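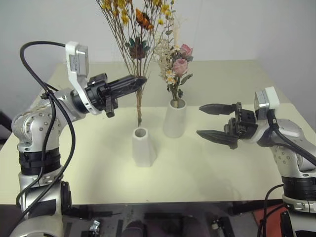
Seizure-safe rooms: tables and shelves

Most injuries at home during a seizure come from edges, glass and hot liquids, so begin with the furniture at hip height. Fit corner guards to any table with a straight, hard edge, and press each one down for 2 minutes so that the adhesive takes. Tall items are the next job. A narrow-mouthed vase with a high bunch of dried flowers is top-heavy and belongs on a closed shelf, or should be fixed with museum putty under the base. Renew the putty every 12 months; January is easy to remember.

In the kitchen, use the back rings and turn pan handles inwards – a microwave is safer still. Hang the bathroom door to open outwards, and fit a lock that can be released from outside with a coin.

Checked by Vasanthi Samarakoon, 5 August 2026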